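Is the Wuvirton open day worth it if you don't work in automation?
Posted in Local Events, Nornden area

My son is 14 and wants to see the robot demonstration at the Wuvirton open day in October. It's a long drive for us from Dalen. I called and got a recording. I'd like to know how long the demo lasts, if visitors get close enough to see anything, and if there's something for a parent who knows nothing about the subject. Also, is there parking, and do you have to sign up ahead of time? The flyer says "limited places" and doesn't explain it.

dalen_commuter

It's free. We went last year and parked on the grass. Bring a jacket, the hall is cold. I don't remember signing up for anything but my wife may have done it.

fanent_road_reader
28/10/2021

I went this month, so this should be current. You do have to sign up for the demonstration but not for the open day itself. The hall holds 300 people and you can walk in at any time. The demo groups are 10 people each, and you put your name on a sheet at the front desk. Get there before lunch. The afternoon groups were full when I came back from eating.

The whole thing takes around 2 hours if you do the hall and the demo. The hall part is mostly posters and a video. Your son may like it, but I would do that second.

The demo is in a side room with carpet on the floor. You stand behind a line and a staff member does a task with a pair of hand-held grippers, the kind used to record movements that a robot is later taught from. They work on ordinary household things. When I was there it was a power strip on a white board.

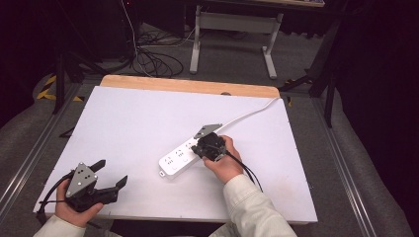
The staff member goes slowly and takes questions the whole time. Ours explained that the same task gets repeated many times with the object turned a different way, and that a person can do in seconds what takes a robot a lot of practice. A kid in our group asked if he could try the grippers and was told that visitors could, after the last group. I didn't stay for that, so I can't say how long the line was.

If he wants to see a big robot arm building something, that was only in the video this year. I knew nothing about any of it and followed it fine.

Parking is the gravel lot on the Fanent side. The grass was roped off. There is a coffee stand by the door, cash only, and the restrooms are down the hall on the left.

mapleandthird

Second the part about getting there early. We came at 4 and they were already putting the sign-up sheets away. The desk lady said to try the spring one. I have no idea if there is a spring one, it isn't on the Nornden town calendar.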